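December, bench 2, clearing-up tasks cont'd

9:40. Cold start on the Malholm arm, no complaints from it. Yesterday's log was a mess so writing this one as I go. Question for the week is still the one Kistetti asked: can the thing clear and serve at a small break counter without somebody standing next to it. My answer going in is no. Will try to be fair.

Their list, from the kickoff email:
- move a plate of food from counter to tray
- take the food off the plate, put it in a bag or on another plate
- wipe the counter after
- stack used plates

They want all four. I'd be happy with the first one done boringly well.

10:05. Gripper pads swapped to the softer set. The old ones had gone shiny at the tips and slid on anything plastic. Note for whoever does this next: the left pad screw is a different length from the right. Do NOT mix them, I did, lost a quarter hour.

Hand-eye calibration redone after the swap. Error was under our limit, saved as run 1201. Earlier file is still in the folder, don't load it, it belongs to the old pads.

10:30. Started with plates only, no food. Rim grasp from the side. Approach low, one finger under the lip, one above, close slow, lift. Fine on the ceramic ones. Plastic ones are so light that the lower finger pushes them along the table before it gets under. You end up chasing the plate toward the edge. A person does this without thinking, we put a thumb on top and the plate stays put. The arm has no thumb to spare.

Tried: come in faster. Worse.
Tried: come in slower. Same thing, takes longer.
Tried: tilt the wrist down so the top finger touches the rim first and pins it. This works! Not pretty. The plate rocks up a bit on the far side, then the lower finger slips in. With nothing on the plate who cares about the rock. With soup you'd care.

Ran it 11 times on the empty plate and it got the lift every time. Put that in the shared sheet.

11:15. Coffee. Discussed with the Brukum people on the call whether rocking the plate counts as a fail. They say no if the food stays on. I say it depends on the food. Left open. They also asked for a speed number, which I did not give. Any number I give now ends up on a slide.

11:50. Food now. Pastry with the orange topping. Good test item in a nasty way: soft, a bit longer than the fingers open comfortably, and the bright color on top pulls the segmentation off. 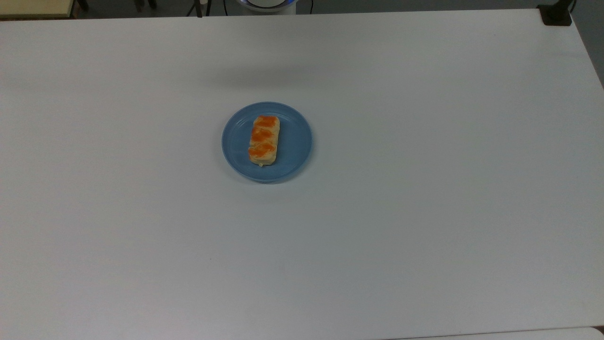
First trouble is the detector. It wants to make three objects out of one. Each orange patch gets its own little mask and the pale dough in between gets handed over to background, or to the plate, depending on its mood. Grasp planner then picks the middle patch and thinks it has a nice small square thing to pinch. If you let it go ahead it would come straight down on the topping. I did not let it go ahead.

Workarounds tried so far:

a) Raise the merge threshold. Joins the patches OK but on the fork-and-plate tray from last week it also joined fork to plate. No good as a global setting.

b) Prompt by hand with a box around the whole pastry. Works of course. But then a person is drawing boxes around breakfast, and the point of the job was to have no person there.

c) Use depth, take everything standing higher than the plate well. Best so far. Pastry comes out as one lump with decent edges. Plate rim sneaks in as a thin ring, filtered it out by shape. Going with c.

Depth is noisy on the white top by the way. Flat and matte so it should behave, and mostly does, but there's a soft shadow across the far part of the table and I keep seeing small bumps reported up there that don't exist. Masked the far strip out for now. Should really fix the lighting. Somebody has to order diffusers, we have said this since summer.

12:40. Lunch skipped, typing with one hand.

Grasp direction. Long axis points away from the base, more or less, so fingers across the short side is natural. Close on the flanks, low down, where it's firmer. Force is the hard bit. Too little and it droops out of the far end when you lift, too much and you've got a waist in your pastry. The force that holds it and the force that dents it are close to each other and the gap changes as the thing gets handled. By the third or fourth go the sides are soft and the numbers from the first go are useless. So repeat trials on one piece of food are not really repeat trials. Need to write that in the report in plain words since the client is going to ask why we went through a whole box.

Switched the Jadoon scoop tool in for comparison. Flat blade, slides under, finger on top to steady. Much kinder to the food. But it needs something to push against or the food just travels, exact same problem as the light plate. Pushing toward the raised rim helps, rim acts as a stop. So: scoop from near side, push outward, let the rim hold it. Got this working on 5 tries in a row and then the plate itself began to creep. Of course. Light plate again.

A bit of rubber mat under the plate would end all this, and would also be cheating. There's no mat on a real counter. Although. If a site would agree to put a mat down then why not? People rearrange kitchens for dishwashers all the time. Raise w/ Kistetti.

2:20. Arm stopped by itself mid-move, 300 series fault, wrist cable. It had snagged on the bracket at the table edge. Rerouted and taped. Will need a proper clip. Lost the log for that run, the recorder doesnt flush on a fault stop. Known bug, adding my vote to the ticket.

3:00. Whole-plate move, pastry on. Pin-and-lift from the morning. The rock matters now, pastry shifts on the plate a little when the far side comes up. Stayed on though. Put down on the tray a bit hard. Lowered the descent speed for the last part and it's gentle enough that I'd let it do it in front of people. Would I let it do it with the people leaning over the counter? No.

Where I am on the four chores, end of day:

plate to tray: close. Works when the plate is alone with space around it. Haven't tried a crowded counter and I know how that will go.
food off plate: can be done, slowly, with the right tool mounted, and we have no tool changer on this bench so the "right tool" means me and a hex key.
wiping: not started. Crumbs will be their own story, camera barely sees them on white.
stacking: did one stack for fun, it was crooked. Light plates again, they skate.

Time per item is the thing that bugs me. I can clear a counter in the time it takes the arm to decide where the pastry ends. Client says they dont mind slow if it runs overnight. Fair enough for used plates. Not sure who is buying pastry overnight.

To do tomorrow:
- clip for wrist cable
- depth mask as an option in the config, not hard-coded like I did it today (sorry)
- heavier plates for comparison, ask the canteen
- different pastries, something flaky, something with sugar on top
- try pinning with the scoop blade and lifting with the other arm, if the other arm is back from service
- order pads, we're on the last set

4:45. Arm parked, air off, pads wiped down with alcohol, the topping gets into the grooves. Bench 2 is free until ten if anybody needs it, just leave the calibration alone pls.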